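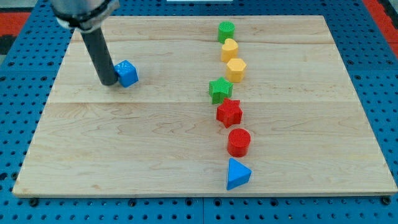
Tabletop pushing cell: rod tool, maple board, colored blocks.

Doucette tabletop cell – equipment and budget notes

Contents of this folder

parts.csv – one row per purchased item, with supplier, unit price, lead time and status
spares.csv – consumables and spare parts, with reorder points
quotes/ – supplier quotes as received
layout/ – table drawings and hole pattern

Scope

These files cover the hardware for the Doucette pushing cells. The first cell is in use. Funding for a second was approved in March, and parts.csv is the working list for that purchase. Software, compute and staff time are budgeted elsewhere. The arm is also on a separate capital request and shows up in parts.csv with a blank price.

Summary of parts.csv

The list has 23 rows. Everything except the arm comes to $1,174 per cell before shipping. The largest single line is the perforated table, quoted by Zasetti at $500. Rod tools and collars come from Jomudel. Blocks are bought as mixed sets and the work boards are cut to order by Prendport.

Notes by item

Work board. Maple, bolted to the table near the corners. Order 2 per cell so that one can be swapped in when the surface wears. Check the hole spacing against layout/ before sending the cut file. The first board had to be redrilled.

Rod tool. Straight black rod with a rounded tip, held vertical at the wrist. Tips wear and are listed separately in spares.csv. Do not order the longer version, as it reduces the usable height above the board.

Blocks. Cubes, cylinders, stars, hearts, hexagons and triangles in red, green, blue and yellow. Sets from different batches vary slightly in color, so buy enough for both cells in one order. Textured tops are fine.

Table. Blue finish, to match the first cell. Other colors are cheaper but would mean recalibrating the color thresholds. Lead time is around six weeks and this item sets the schedule.

Columns in parts.csv

item, supplier, part_no, qty, unit_price, lead_weeks, status, notes

Status is one of: quoted, ordered, received, dropped. Prices are in US dollars without tax. Dropped rows are kept for reference and are left out of the total.

Known gaps

Shipping for the table has not been quoted.
The Jomudel quote expires before the next budget period – ask for a renewal with the tip order.
No price yet for a floor mat.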